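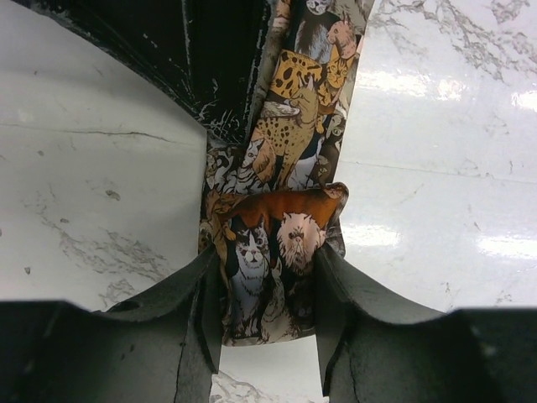 Flina narrow fabric ties, cat print and flower print
Reviewed by Aliki Katsaros, 6 September 2019

I bought two of these from Karamanlidis for $17 each. Flina sells them for the neck, but the leaflet also suggests tying back hair or wrapping a bag handle. I have used mine all three ways since July.

The cat print is the better of the two. The cats are drawn realistically, with dark outlines, and packed close together. There is a gray-and-white tabby, a fluffy white one with a flat face that looks like a Persian, an orange-brown one lying down, and a golden one with dark spots like a leopard. You can tell them apart even when the fabric is bunched up, so a knot doesn't spoil the print.

The flower print has a black ground with pale pink, cream and lavender-gray flowers and some rust-orange shapes between them. The pattern repeats along the length. I find it easier to wear with plain clothes, and it is the one I take to work.

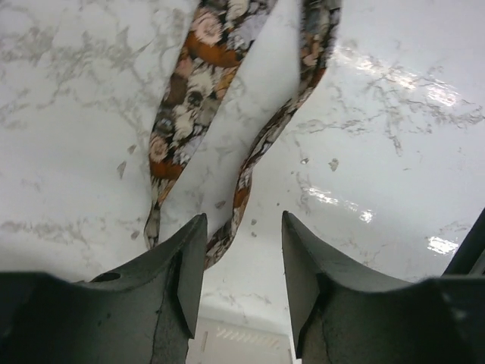
Both twist easily. If you leave one in a heap overnight it needs straightening before you put it on, and the narrow parts are the worst. A cool iron fixed mine. On a bag handle the knot slipped after 10 minutes of walking until I doubled it. The Grurka version I had before held better there, but its colors were dull.

Shipping took longer than promised and the envelope had no stiffener. I would buy the cats again. The flowers I would wait for on sale.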